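Plates, finally

24 April 2022

Quick one, have to be out the door in 10 minutes. So we've been in the new place 2 weeks and I have been eating toast off a paper towel like an animal. Every box says KITCHEN. None of them are kitchen. One was all scarves.

Anyway. Moving tips, since Clodagh asked, she's doing hers in June:

Label the boxes on the side. Not the top! You stack them and then the top is gone. Knew this. Did it wrong anyway, 34 boxes.

Pack one bag like your going on vacation. Toothbrush, sheets, charger, can opener. I forgot the can opener. Soup had to wait.

Measure the couch. Measure the stairs. We had to take the legs off on the landing, with the downstairs neighbor stuck behind us holding groceries. Very patient woman. Owe her a cake.

Don't wrap dishes in newspaper, the ink gets on everyting and then it gets on you. Dish towels, T-shirts, socks in the mugs. Stand plates on edge in the box, never flat. Mine went flat last move and 4 of them cracked.
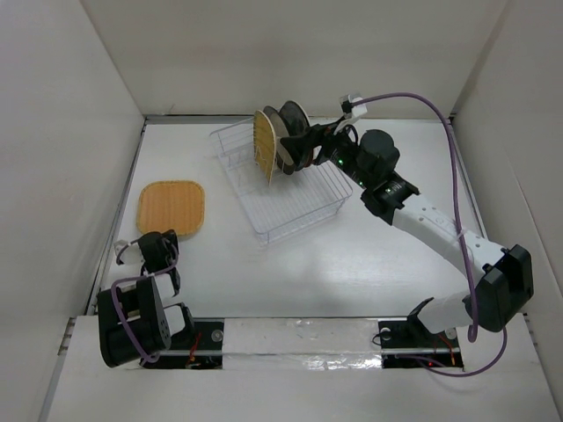 Three round plates, upright in the rack.

Still no curtains. Still no idea where the good scissors are. Caoimhe is bringing a lamp over tonight so maybe I'll find them. More later, gotta run.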